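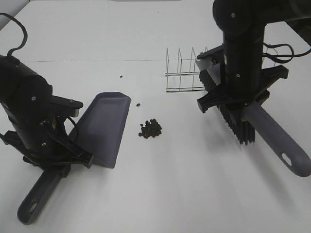
Clumach opens its wisteria clinic to gardeners at their wits' end

Clumach, the climbing plant nursery, will open a Friday clinic in June for people whose wisteria has grown magnificently over everything except the place it was meant to grow over, and has yet to flower.

The nursery took 2,751 calls and emails on climbers last season. A good share concerned wisteria, and several were from neighbours.

Visitors can bring photographs, a cutting in a damp bag, or simply a grievance. Binta Onuoha, head grower, will look at each case and suggest pruning, feeding or patience.

"People prune it hard in a temper and then wonder where the buds went," said Binta Onuoha. "One gentleman had waited 13 years. I sold him a grafted plant and we shook hands on it."
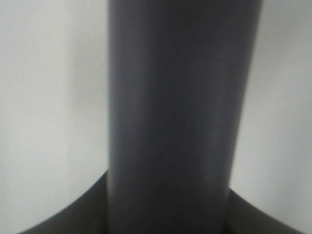

Dark grey, smooth and matt, seen close up.

The clinic runs from 2 until 6, and tea is provided. Hajnalka Pintér, who manages the sales beds, will be selling grafted plants in pots to anyone who has decided to start again. Honeysuckle and climbing hydrangea will also be on the benches, for those who would like a quieter life.

Places are free but should be booked through the nursery office. Please do not bring the whole plant. It has been tried, and the van is still being swept out.

Ends

Press enquiries: Hajnalka Pintér, Clumach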